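Forum > Vie pratique > Rangement et petits locaux

Sujet : Ranger par taille ou par usage ?

philo_fiadzo
24 septembre 2022
Coucou tout le monde ! Je me lance enfin dans le grand tri de l'arrière-boutique (mercerie, 50 ans de bazar accumulé par ma belle-mère, je vous laisse imaginer) et je suis bloquée sur une question bête. Est-ce que vous rangez par taille de boîte ou par usage ? Mon mari Etornam ne jure que par la taille, tout bien aligné, et moi je trouve ça joli mais je ne retrouve plus rien. J'ai fait l'inventaire en avril : 413 références, dont une bonne partie de boutons que plus personne ne demande...

kobina.b
Par usage, sans hésiter. Par taille ça fait magazine et au bout de deux semaines tu ouvres douze boîtes pour une fermeture éclair.

AbdulR_Agyeman
Pas d'accord avec kobina ! Dans un petit local, la place perdue te coûte plus cher que le temps de recherche. J'ai tout rangé par format, avec un numéro sur chaque boîte et un cahier à côté de la porte. Je cherche « ruban satin 10 mm » dans le cahier, je lis « boîte 276 », j'y vais. Ça prend trois secondes.

kobina.b
Et le jour où quelqu'un repose la 276 à la place de la 267 ?

AbdulR_Agyeman
Ben on se fait engueuler par ma femme, et ça n'arrive plus. 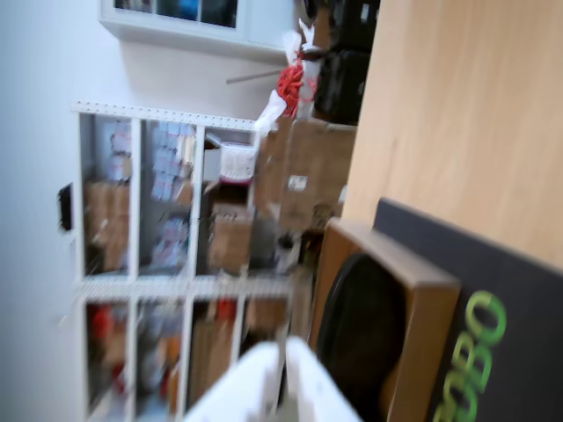
Bon, plus sérieusement, le cahier ne marche que si une seule personne écrit dedans. Chez nous c'est moi, point. Les autres me laissent un mot et je reporte le soir. Je reconnais que c'est contraignant, surtout en période de rentrée quand tout arrive en même temps.

akolgo_m
Je fais un mélange des deux : par usage pour ce qui sort tous les jours, à hauteur de main, et par taille pour le reste, en haut et en bas. Pour les étiquettes j'avais pris des Prodell, elles se décollent au bout d'un été. Les Breltitz tiennent mieux mais elles laissent de la colle partout quand on change d'avis (et on change d'avis).

philo_fiadzo
Ah mais le mélange ça me plaît bien ! Par contre le cahier, avec Etornam qui écrit comme un médecin, j'y crois moyennement. Et du scotch de peintre écrit au feutre, quelqu'un a essayé ?

kobina.b
Oui, très bien, et ça ne coûte rien. Prends-le large par contre.

akolgo_m
Pareil, large. Et écris sur le petit côté de la boîte, celui qu'on voit une fois rangé. J'ai tout fait sur les couvercles la première fois, je vous raconte pas.

AbdulR_Agyeman
Le scotch de peintre, c'est moche devant les clients.

philo_fiadzo
C'est l'arrière-boutique, Abdul, les clients n'y vont pas :) Allez, je commence par les fils et les biais demain matin, et les boutons attendront. Si quelqu'un veut des boutons nacrés des années 70, j'en ai au moins 3000 à donner, envoyez-moi un message !

akolgo_m
Moi ! Message envoyé.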